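机器人单元装调与维护 第9讲 讲义(圆盘供料 + 托盘摆放)
Curnness 培训中心 内部讲义 2024年4月29日修订
整理:Rosalinda Sarmiento

上回讲到坐标系,没讲完的自己看3月那份。今天只讲一个单元:一台六轴臂、一个圆形供料盘、一个蓝色托盘。任务就是把料盘里的小环/小圆柱夹出来,放进托盘。仿真工程名 Bautista,现场那台在 Imthorpe 车间,参数有出入,以现场铭牌为准。

先在仿真里走通,再上真机。顺序别反。

一、单元组成

机械臂装在绿色方形底座上,底座靠桌角。底座螺栓出厂是拧紧的,但搬过一次就要重新查。夹爪是两指的,指尖行程短,张开角度别给满,容易碰托盘边。

供料盘:浅圆盘,中间轮毂,一根长条从轮毂伸向盘边,是拨料杆。盘沿外挂一个小盒子,黄黑两色,驱动和接线都走这里(课上叫它"小黄盒",考勤表上写的也是这个,别问我学名)。

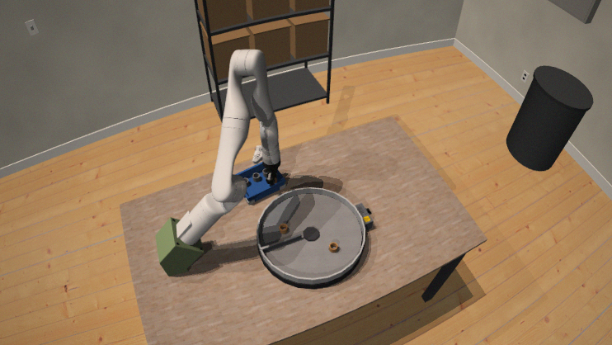 坐标系三个:基座、料盘、托盘。料盘原点取轮毂中心,托盘原点取靠近基座那个角。有同学上次把托盘原点取在几何中心,也能用,但后面阵列公式要改,偷懒的话跟我一样取角点。

用户坐标用三点法。示教时速度压低,手别离开使能键。点取完存盘,存盘,存盘。

二、上电前检查

急停按一遍,松开,复位。
气源/电源指示正常再往下。
桌面清空,只留料盘和托盘,工具放回抽屉。
拨料杆用手轻推一下,应该能动,有卡涩先别通电,看轮毂下面有没有料渣。
小黄盒接头拧到底。接头松是这个单元最常见的毛病,现象是拨杆走走停停,很多人去查程序,查半天。
托盘定位销两个都要到位。只卡住一个的话托盘会歪,歪一点点肉眼看不出,放料的时候才知道。

三、取放标定

接近高度设 38 mm,从这个高度垂直下去,不要斜着进。夹爪姿态竖直朝下,手腕不能带倾角,带了倾角小环会被挑起来。

步骤:
1. 手动移到托盘上方,夹爪张开,低速下降,看指尖和料的间隙,两侧要匀。
2. 不匀就平移,不要转手腕去凑。转手腕凑出来的点换一个孔位就废了。
3. 高度合适后记录为 P_place,抬起,再下一次,看重复性。
4. 托盘里已有料的时候,先选空位试,别拿有料的孔位练手。
5. 夹爪闭合延时 2000 ms 先用着,调顺了再往下减。真机上减太快会掉料,仿真里看不出来,仿真的摩擦系数是理想的。 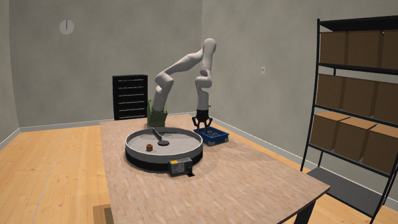

四、供料盘的维护

4.1 日常
每班擦一遍盘底,干布,不要用酒精(盘底涂层会发白,Imthorpe 那台就是这么搞花的)。
盘沿看有没有磕碰,有毛刺用细砂纸轻轻过一下,过完吸尘。
料不要一次倒太多。多了拨料杆推不动,还会叠料,叠料夹爪一夹夹俩。

4.2 拨料杆
杆和盘底的间隙要小于料的厚度,否则料钻到杆下面去。塞尺量,量三处:根部、中间、末端。末端偏高说明杆翘了,松开轮毂压紧件重新压平。
装回去的时侯压紧件对角上力,先预紧再拧到位。

4.3 小黄盒
拆之前断电挂牌。
拍照记线序再拔,Jaltitlow 那边寄来的备件线序跟我们的不一样,直接插会反转。
反转了也不会坏,就是拨杆往回走,料全堆一边。

五、托盘的维护

孔位里不能有油。有油料放进去会转,下一道对不准。
托盘换过就要重新标 P_place,同一批托盘也要标,别信图纸。
孔位表按行写,从角点那一行开始。空位、已放分开记,程序里用数组,不要用一堆单独的变量,上学期有人那么写,改起来要命。

放料时夹爪先松开再竖直抬起,抬到接近高度才能平移。低位平移会把旁边的料带倒。托盘头尾两端的孔位尤其要看手臂姿态,肘部伸得太开就换一组逆解,不要硬走。 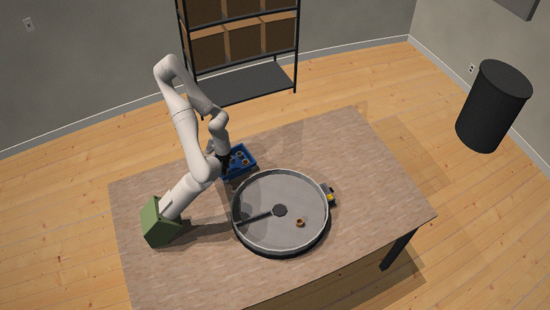
图3 夹爪在蓝色托盘一端,圆盘轮毂右侧留有一个小环

六、常见故障(随手记的,不全)

夹空:先看料的位置识别,再看指尖磨损。指尖垫片磨薄了要成对换。
放偏:托盘定位销 > 用户坐标 > 夹爪松动,按这个顺序查。
拨杆不转:接头,接头,还是接头。然后才是驱动。
拨杆转但料不动:间隙过大,见4.2。
奇异点报警:靠近底座取料容易出,中间加一个过渡点,肘部抬高。
碰撞报警后不要直接复位继续跑。先手动退开,看夹爪有没有歪,回零,再空跑一遍。

七、课后要交的

Bautista 工程打开,自己重标一次料盘坐标和 P_place,导出点位表。
写半页说明:你的接近高度、闭合延时各取多少,为什么。不要抄我上面的数。
维护记录表填一张,4.1 到 4.3 各项打勾并签名,没做的空着,不许代签。
点位表文件名用学号,后缀别改,上次有人改成 doc 我打不开。

真机上机分组看门口的表,换组提前跟我说。下一讲讲视觉标定,标定板自己去工具间领,领了要登记。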